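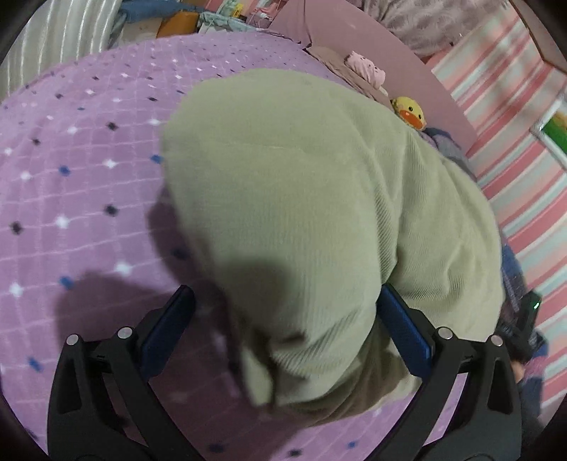
Green ribbed piece, waiting its turn on the bed.

How I wash and dry corduroy without wrecking it

I ruined my first good pair of cords in college by doing what I did with everything else, which was cram it in with the towels on hot and walk away. They came out two inches shorter and covered in white fuzz that never left. I've gotten a lot better since then, and a few of you asked in the comments on the mending post how I keep mine looking decent, so I'm writing the whole thing out.

What you need

A mild liquid detergent (I use the unscented one from Lesar, but any gentle one will do), a soft clothes brush, a drying rack and a padded hanger. A steamer is nice to have. I went years without one and just hung things in the bathroom while I showered.

Step 1: Read the tag

I know, I know. But plenty of corduroy has some stretch in it, and some of the older stuff is lined with who knows what. If the tag says dry clean only and you love the thing, take it to the cleaner. My Kahraman blazer goes there twice a year and I don't argue with it.

Step 2: Empty, zip, turn

Empty the pockets. A single tissue will make you cry, because the bits work their way down between the ribs and you'll be picking at them until summer! Close the zippers, undo the buttons, and turn the whole thing inside out. The raised part of corduroy is a cut pile, a lot like velvet, and it goes bald wherever it rubs against other clothes.

Step 3: Wash it cold, with smooth company

Cold water, gentle cycle, lowest spin your machine has. Shirts and pillowcases are fine in the same load. Towels, fleece and anything that sheds are not. I keep the drum half full at most. Go light on the detergent too, as the leftover soap makes the ribs feel stiff, and skip the fabric softener, which flattens them.

New dark colors get washed alone the first 3 times. I skipped this once with some navy overalls and had pale blue socks for a year.

Step 4: Shake and smooth while it's damp

Get it out as soon as the machine stops. Turn it right side out, hold it by the waistband or the shoulders and give it a few hard snaps, then lay it down and run your palms along the ribs in the direction they go. Tug the seams gently so they don't pucker. It takes 2 minutes and it saves you nearly all the ironing.
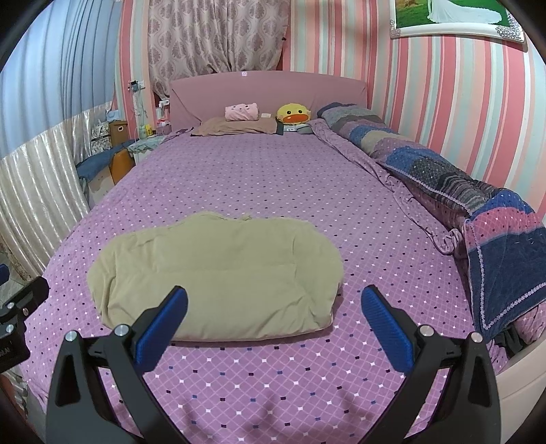
Hang it or lay it flat on the rack, away from the radiator. Heavy jackets I always dry flat, or the shoulders grow little points. If you're in a real hurry you can give cords ten minutes in the dryer on low and then hang them, and I do this more than I'd like to admit, but pull them out while they still feel damp.

Step 5: Brush it

Once it's all the way dry, brush along the ribs with short strokes. Figure out which way the nap lies first by stroking it with your hand: one way feels smooth, the other way drags a bit. Go with the smooth way, then a quick pass against it to lift the pile, then smooth again. My friend Kyriaki Moschos uses an old soft toothbrush around the pockets and cuffs and I've stolen that from her.

Ironing, if you must

Inside out, low steam, with a thick towel under it so the ribs have something to sink into. Don't press down hard. Hover if you can. If you've already squashed a shiny patch into the front (the seat of my Vernesier pants has one), steam it well from a little distance and brush it up while it's still warm. It won't come back like new but it'll look a whole lot better.

Putting it away

I hang pants from the waistband with clips and fold the heavy shirts loosely. A hard crease across the ribs is stubborn, so I don't stack anything on top of them. In March, when the cords start going to the back of the closet, everything gets washed first, even if it looks clean. Moths and old sweat are both easier to deal with now than in the fall.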